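Ticket 3007 - Gray backgrounds printing with a green cast, Vornel wide-format
Opened by: Siv Westerberg, Sarıgül Print Room
Assigned to: Kavitha Nadar
Opened: October 28, 2024
Status: Resolved
Priority: Normal

Siv Westerberg wrote:

Hi! I love this printer and want to say so before I start complaining. We've had the Vornel since spring and the blacks on it are gorgeous. The trouble is gray. Any big flat area of gray or blue-gray comes out leaning green, and the lighter the gray, the worse it gets. Skin, skies, brick, food - all lovely. Put a plain gray backdrop behind anything and it looks like pond water.

Setup: Indadon driving the printer, Tisetti matte on the roll, the matte profile that came with the paper. Jobs come in as PDF or TIFF, mostly sRGB. The monitor was calibrated at the start of the month.

What I've tried so far:
Nozzle check, clean. Ran a second one after a head cleaning, also clean.
Printed straight from the layout program without Indadon. Green is still there but weaker, which surprised me.
Swapped rendering intent from relative to perceptual. No change I could see.
New cyan cartridge, as the old one was down to 33 percent anyway.
Looked at the prints by the window and not just under the shop lights. Greener by the window if anything.

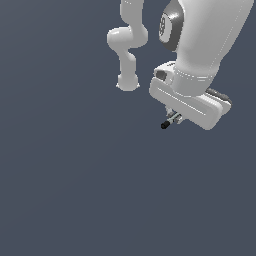 The one that bothers me most is a faint gradient, where the gray only shifts a tiny bit from one side to the other. On screen it's smooth as butter. On paper the darker end is fine and the lighter end goes off toward green, and there's a spot in between where it seems to change its mind. I'd take a photo of it but my phone "fixes" the color every time, the little helper.

Kavitha Nadar wrote:

Hi Siv, what a great write-up, you've saved us a whole round of questions. Gray is the hardest thing you can ask a color printer to do, so I enjoy these.

The part I keep coming back to is that the cast is weaker when you skip Indadon. That tells me two things are going on. Some of it is paper and ink, and some of it is getting added on the way through. Could you check these?

1. In Indadon, open the queue settings and look at Gray Handling. Is it set to Composite or Balanced?
2. On the printer's own menu, what does Media Type say? I mean on the printer, separate from what's picked in the software.
3. How long do the prints sit before you judge them?
4. When was the last linearization for this paper?

Please don't change anything yet. If we move two settings together we won't know which one did it.

Siv Westerberg wrote:

1. Composite.
2. Oh. It says Photo Satin. I could have sworn I changed that. We did run satin for a calendar job.
3. A few minutes? I grab them as they come off the cutter.
4. I have never done one. I didn't know it was a thing you did, I thought the profile took care of it!

Kavitha Nadar wrote:

No shame in any of that, number 4 especially. The profile describes how the printer behaves when it's in a known state, and linearization is how you get it back to that state. Without it, the profile is giving directions from the wrong street corner.

Here's the order I'd like, printing the same test file after every step and writing the step number on the back in pencil:

Step A. Set Media Type on the printer to Matte. Reprint.
Step B. Linearize for Tisetti matte. The chart has 72 patches and needs to dry for an hour before you read it. Reprint.
Step C. Switch Gray Handling to Balanced. Reprint.

For the test file, use one with a wide empty area of mid gray and something white against it.
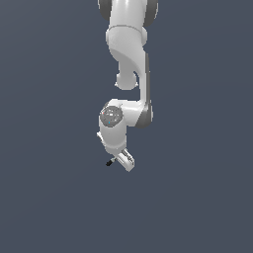 White arm on slate blue-gray.

Let every print dry the full hour, and look at them all together in the same light. Matte papers drift quite a bit while the ink settles.

Siv Westerberg wrote:

Back with results, and I'm having way too much fun with this.

Step A: big change. The muddy look is gone and the paper isn't wavy anymore either, so I suppose it was getting too much ink. Still greenish in the light tones.

Step B: WOW. I read the chart twice as my first pass skipped a row. The place in the gradient where it changed its mind is gone, it just glides across. There's a trace of green at the very light end, and only if I hold it next to a gray card.

Step C: this is where I got stuck. Balanced is grayed out in the menu. (Gray is really out to get me.)

Kavitha Nadar wrote:

Beautiful, and well done on reading the chart twice. Balanced only becomes available once the queue has a linearization attached to it, and a queue that was open while you did it won't notice. Close the queue, open it again, and the option should wake up. 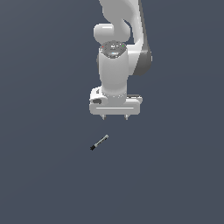 One small warning: Balanced uses more light black ink, so expect that cartridge to go down a little faster on gray-heavy jobs. If you'd like to save ink, keep two queues, one for everyday color and one for the gray work.

Siv Westerberg wrote:

Closed it, opened it, there it was. Print D (I know, there was no D, but I wanted a clean one for the wall) matches the gray card so well that I lost the card on top of it for a second. I made the two queues and named them Color and Good Gray.

Last question: how often should I linearize?

Kavitha Nadar wrote:

Good Gray is a great queue name. Do it with every new batch of Tisetti, after any head replacement, and otherwise every couple of months. If the room gets very dry in winter, once more then.

Marking this resolved. It stays open to replies for 54 days, after that please start a new ticket and mention this one.

Resolution: Media Type on printer set to Matte; linearization made and attached to queue; queue reopened; Gray Handling set to Balanced.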